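How to plan a walking route for people who would rather not be walking

Every few months somebody at work decides we should all do a lunchtime walk, and every few months the job of planning it lands on me. I own a map, and in our office that makes me an explorer. After several years I have a method. It works for office walks, street surveys, leaflet rounds, a sponsored stroll or getting your in-laws out of the house on a Sunday.

You will need a map (paper or phone), a pencil, a watch, decent shoes and a tolerance for other people's opinions on distance. 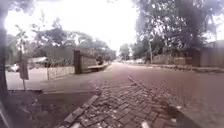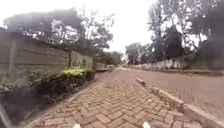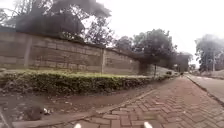
Step 1. Find out who is coming

Ask before you draw a single line. I used to plan the route first and then try to squeeze the people into it, and that is how I came to be standing at the bottom of a flight of steps with a pushchair, a man on crutches and a lot of eyes on me.

Ask three things: how far they're happy to go, whether steps or steep bits are a problem, and what time they must be back. People lie about the first one. Those who say "oh, miles" have usually not walked to the shop since spring, and those who say "I'm not very fit" will be chatting at the front while you wheeze. Plan for the shortest answer anyone gives you, then take a bit off.

If someone uses a wheelchair or a stick, talk to them separately and properly. Don't guess. They know far more about dropped kerbs than you ever will.

Step 2. Set the time, then work out the distance

Beginners do this the other way round. They find a lovely circuit and then discover that it takes an hour and a half and lunch is an hour.

My office walk is 42 minutes, door to door. That leaves enough of the hour for finding coats at one end and a sandwich at the other. I arrived at it by trial and error, chiefly error, and it has survived two changes of management.

To turn time into distance you need your group's pace, which will be slower than yours. Walk a stretch you know with one other person, talking all the way, and time it. I use a stretch of 600 metres from our front door to the Hustex warehouse. With Ewurabena Issahaku from accounts beside me, and a good subject to complain about, that takes 8 minutes. Alone I do it in a good deal less, but alone isn't the point.

So: 42 minutes, at 600 metres every 8 minutes, gives you 3,150 metres on paper. Now knock off something for crossing roads, waiting for whoever is tying a lace, and the person who has seen a cat. I call it two and a half kilometres and nobody has yet sent me a thank-you card, but they do get back in time.

Step 3. Draw a loop

There-and-back routes are easy to plan and dull to walk. They also have a flaw, in that anyone who gets bored can turn round early, and once one goes they all go. With a loop, by the time they're fed up they are already on the way home.

Put your pencil on the start point. Mark the furthest place you could get to in a little under half the time. Find two different ways of reaching it. Join them up. You now have something shaped like a squashed potato, and a squashed potato is fine.

If you can, put the dull part first. People are polite at the start. Save the park, the canal or the bakery for the second half, when you need something to bribe them with. (If you have a bakery, add ten minutes. You will lose this argument, so put it in the plan.)

Step 4. Count your crossings

Go round the loop on the map and put a small cross wherever you have to get over a road. Look at each one and ask whether a straggling group could get across it together. If the answer is no, you'll be walking in two halves from then on, and the back half won't know the way.

Swap a bad crossing for a longer way round whenever you can. I once saved four minutes by cutting over the main road by the Fuvora garage and spent nine waiting for the gap.

Step 5. Walk it yourself

You can't skip this, though everyone tries. Maps don't show mud, dogs, roadworks, locked gates or the footpath that somebody's hedge has been quietly eating since 2-for-1 day at the garden centre. Walk the whole loop alone, at the same time of day as the real thing. A quiet lane at ten in the morning can be a school run by three.

Take the pencil. Note down:

Surface. Where it changes, and whether it would be slippery after rain.
Width. Can two people walk side by side and talk? If not, for how long?
Shade and shelter. In July they'll want one and in February the other.
Places to sit. A low wall will do if it's a wall nobody minds you sitting on.
Toilets. Check the opening hours. Check them again. They will still be wrong.
Way out. Somewhere near the middle where a tired person can cut home or catch a bus.

Write down the time as you pass each landmark too. I put mine in the margin of the map in very small figures, which I then can't read, so you might prefer a notebook.

Step 6. Count your steps, if you must

There will be somebody with a gadget on their wrist. They will want to know how many steps the walk is, and then they'll tell you that theirs says something else. Give them a figure for one short section and let them work it out. From our door to the Akolgo Tiles showroom is 1,306 of my steps. I have quoted this so often that I now say it with some authority, as if it were the height of a mountain.

Step 7. Write the directions for somebody who isn't listening

A good set of directions fits on one side of paper and uses things you can't miss. "Turn left at the postbox" is good. "Head north-east" is not, unless your group includes a pigeon.

Keep each line to one action. Mine look like this:

Out of the front door, turn right.
Straight on to the Akolgo Tiles showroom.
Left at the postbox.
Keep the railings on your right until they stop.
Over at the lights, all together please.

Don't use shops that might close or trees that might be pruned. I once directed people to turn at a blue van. It had been there for a year and a half and I had come to think of it as a feature of the landscape. It left the day before the walk.

Give the sheet to someone who has never been that way and ask them to follow it while you trail behind and keep your mouth shut. The second part is difficult. Wherever they stop and look round, that line needs rewriting.

Step 8. On the day

Put your slowest walker near the front, where they set the pace without having to feel bad about it. Put someone sensible at the back with a copy of the directions and your phone number. You go in the middle, where you can hear both sets of complaints.

Start on time. If you wait five minutes for latecomers once, you'll wait ten the next time. Say at the beginning how long it takes and then say, at half way, that it is half way, even if you're slightly past it. It cheers people up a great deal.

Afterwards, write on your map what went wrong while you still remember. Mine currently says "gate", "wasps" and "never again", the last of these underlined. The next walk is the Pernulora building and back by way of the allotments, and I've already been asked whether there's a bus.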